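We got to the Skivska timber works a little after 8 in the morning, and I'd already filled a page of my notebook before we were out of the parking lot. They keep their rejected beams stacked right along the fence! Big glulam pieces, each with a spray-painted note saying what was wrong with it, and you can learn a lot just walking that row with a coffee in your hand.

I inspect older houses for a living, mostly crawl spaces and attics, so I see beams at the end of their story. The June open day was my chance to see them at the start. Skivska makes laminated beams for houses and small bridges, and the tour runs from the lumber sorting shed through to the load test hall.

## Sorting and gluing

Every board gets bent slightly between rollers to measure how stiff it is. The stiff ones go to the top and bottom of the beam, where the stress is highest, and the softer ones go in the middle. I knew this from books, but watching boards get kicked left and right at that speed was a treat. Finger joints are cut next (our guide let us push two halves together by hand, and they already grip surprisingly well dry), and then glue, then the press. The smell in there is something between a sawmill and a shoe repair shop.

They had a beam under the Jarnedetti label on the bench, 585 millimeters deep, sawn through so we could look at the glue lines. I looked for a good long while. Somebody had to come and fetch me. 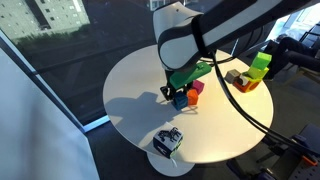 *Colored blocks on the round table, open day.*

## The load test

I'd been waiting for this all morning. Skurkus, the testing outfit that shares the site, put a beam in the frame and loaded it at 2 points until it broke. You stand behind a screen with ear protection on, and for a long time very little happens. There's a tick, then another tick, and the beam has a visible sag in it by then. The bang came later than I expected and I jumped anyway.

Afterward they let us walk up to it. The break had started at a knot on the bottom face, close to a finger joint, and run along the grain toward the support. A man beside me was sure the glue would go first, and he was delighted to be wrong. The engineer running the test spent ages with us, pointing out how the wood fibers had torn on both sides of the glue line while the glue itself held.

We also got a short talk on the Kinoshita footbridge, a 3-span job using beams from this plant. Most of it was about keeping water out of the bearings, and I could have listened for another hour. End grain, metal shoes, drainage gaps: these are the exact places where I stick my awl in under old porches.
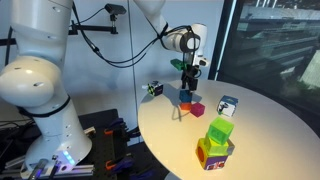 Does a crack in a laminated beam mean the beam has to be replaced?

It depends on where the crack is and how deep it goes. Shallow splits along the grain often come from the wood drying out, while a crack across the grain on the bottom face, or a glue line opening up, needs an engineer to look at it soon.

I asked that one during the Q&A, and it led to a good back-and-forth about moisture in heated attics. They suggested marking the ends of a crack in pencil with the month next to it, then checking again after a heating season.

If you go, wear real boots and get on the early tour. Ours ended at 5 and I still missed the planing line.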